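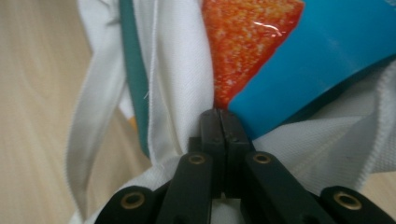 Can a machine do the household chores yet?

Some of them, in part. A machine can pick up, carry and put down a good many common objects in a tidy room with a person close by. Folding, packing and sorting soft goods are still slower and less certain than the same work done by hand.

Section 7: Soft Goods and Bags

7.1 Scope

This section applies to the Hunda household unit when it is set to work on cloth, cloth bags and the articles put into them. Rigid objects are covered in Section 6. The unit is supplied with the soft goods programme switched off, and Rorness advises that it be left off until the steps in 7.3 have been completed.

7.2 What the unit can be expected to do

Picking up a single piece of cloth from a flat surface is within the ability of the unit. So is holding a fold of cloth between the two finger pads while an article is placed in or taken out by a person.

Opening a bag and filling it without help should be treated as a trial task. In the Troltwood household trial, which ran until June, the unit made 884 attempts at soft goods tasks. Single pick-ups were mostly completed. Bag filling was completed in around 20 per cent of attempts, and the remainder needed a person to step in.

Glossy packets are a known difficulty. A packet that lies partly under cloth may be taken for part of the cloth, and the fingers may close on both.

7.3 Preparing a soft goods task

1. Clear the work surface of all articles that do not belong to the task.
2. Lay the cloth or bag down within reach of the arm. It need not be smoothed flat, but a fold should stand clear of the surface.
3. Bring long straps to one side. Do not leave a strap lying across the fold to be gripped.
4. Open the fingers fully and check that both pads are clean and firmly fixed.
5. Set the grip force to 2. Higher settings are intended for rigid objects.
6. Start the programme and remain in the room until the first pick-up has ended.

Caution: Keep hands away from the space between the finger pads whenever the unit is switched on. The pads close without a warning sound in this programme.

Note: Where the unit fails to grip on the first attempt, it will move back and try again from another side. Do not move the cloth during this time.

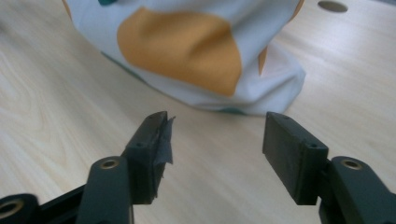
Page last changed: Thu 10 December. Changed by: M. Enriquez. Checked by: A. Antoniadis.

7.4 Approach to the cloth

Before gripping, the fingers should be open and clear of the cloth, with their tips pointing towards it. A crumpled cloth resting on a table offers several folds, and any of these may be chosen. Bands, trim and patches of another colour do not prevent a grip, although the unit may pause longer before a cloth of several colours.

1. Check that the table top is dry.
2. Check that any hole or gap in the table top is well away from the path of the fingers.
3. Press Approach and wait for the arm to stop.
4. Press Grip. If the cloth slips, press Release and repeat from step 3.

Caution: Do not pull on cloth while it is held. Press Release first.

7.5 Records

Households taking part in the Balaskas follow-up trial are asked to record the first 100 soft goods tasks on the form in Appendix C. A task completed with help is to be entered as "assisted", however small the help given. Completed forms should be addressed to Maricel Enriquez, Household Trials. Questions about grip settings are answered by Apostolos Antoniadis at the Rorness service desk.

7.6 Tasks not supported

The unit must not be used for ironing, for hanging cloth above head height, or for handling any bag that contains glass, blades or hot food. For wet laundry, see Section 8.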